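**Handheld gripper rules, updated March 18, 2018**

The Hirkley recording rules have been revised after Gwawr Phillips went through 220 sessions from the Orkville site and sent 45 of them back. Most were rejected for the same few faults, so the new text is short.

- Both grippers stay in view of the head camera from start to finish.
- Marker plates face up and are kept clean. Do not cover them with a sleeve or a cable.
- Cables hang below the wrist and never cross the work area.
- Soft items such as gloves and cloths may overlap at the start. Do not straighten them by hand once recording has begun.
- If an item falls on the floor, stop, mark the session as failed and begin a new one. 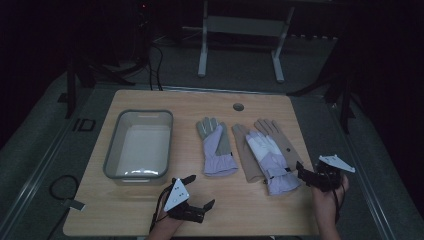 The rules apply to tabletop sorting and packing tasks at both sites. Sessions recorded under the old text remain valid and do not need to be repeated. Questions about marker plates go to Crescencio Llorente. The next review is in August, and Ngaio Kingi is collecting suggested changes until then.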